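Review: Skusex Campaign Ledger, desktop edition

February 29, 2024

Campaign finance software is a small market, and most of what is sold in it was built for statewide races with paid staff. Skusex is aimed lower. It is meant for city council, school board and county commission campaigns, where one person keeps the books at night and files the reports. I used it for a full reporting period on a council race in Drusdale, then went back and entered the previous period from paper to see how it handled older records.
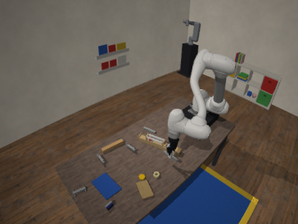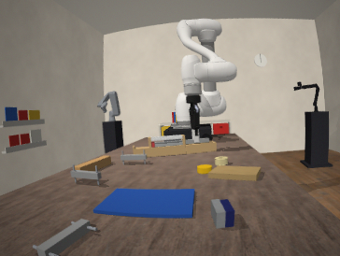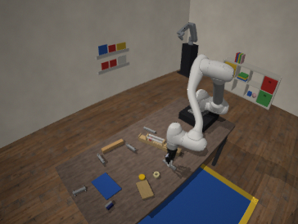 What it does

Skusex keeps a list of donors, a list of contributions and a list of expenses, and it builds the disclosure report from those three. There is also a bank reconciliation screen and a small module for pledges. It does not send email, manage yard signs or track voters. If you want those, you will need something else alongside it.

The limits are set by you. On first run it asks for the contribution limit per donor, the amount at which a donor has to be itemized, and the dates of each reporting period. In our race the limit was $500 and itemization started at $200, both per election cycle. You type the numbers in and the program holds you to them. It does not know your local rules and says so on the setup page. Check the figures with your filing office before you enter anything.

Entering contributions

This part is fast. You start typing a last name, the program offers matches, and the tab key takes you through amount, date and method. A batch of 26 checks from a house party went in without my touching the mouse. Each donor's running total sits at the right side of the screen and turns orange when the next gift would put the person over the limit. You can still save the entry, but it goes into a separate list marked for refund.

Occupation and employer are required only once a donor passes the itemization amount. The warning appears on the contribution that crosses the line, so you find out while the check is still in your hand. I liked that. The program I used before, Gronow, left it until the report was being built, and by then I was calling people two days before the deadline.

Joint checks are handled less well. A check from a married couple has to be split by hand into two entries, and the two halves are not linked afterward. If you delete one, the other stays. I made this mistake once and only caught it at reconciliation.

Duplicate donors

The matching looks at last name and ZIP code. It caught a donor who had moved from a nickname to a full first name between gifts, but it missed one who had changed address. There is a merge tool, and it works, but there is no undo. Make a backup first.

This matters more than it sounds. Two records for the same person means two running totals, and neither will turn orange when it should. I would sort the donor list by first name before each filing and read down it.

Reports

The report builder produces a PDF and a spreadsheet. The PDF follows a general layout with a summary page, receipts and expenses. Our filing office accepted it as an attachment to its own cover form. Other offices may want everything typed into their web portal, and in that case the spreadsheet is more useful – the columns can be reordered and saved as a template.

Amended reports are the weak spot. Skusex will generate one, but it reprints the whole report with the word "Amended" at the top and does not mark which lines changed. I kept my own list of changes and attached it.

In-kind contributions show up in both receipts and expenses, as our office wanted. Loans from the candidate have their own page, and repayments reduce the balance correctly.

Price and support

There is a one-time fee for each election cycle, and a second user costs extra. Support is by email. I wrote in June with a question about a returned check and had a useful answer the next day. The printed manual is thin, and the section on reconciliation still shows an older version of the screen.

Compared with Ikow

Ikow costs more and runs in a browser, so two people can work on the same books at once. It also keeps a log of every edit, and Skusex does not. For a campaign with a finance team I would pay for the log. For a single bookkeeper, Skusex is quicker to learn and easier to back up, with everything in one file that can be copied to a drive.

I plan to use it again for the next cycle, with joint checks entered on paper first.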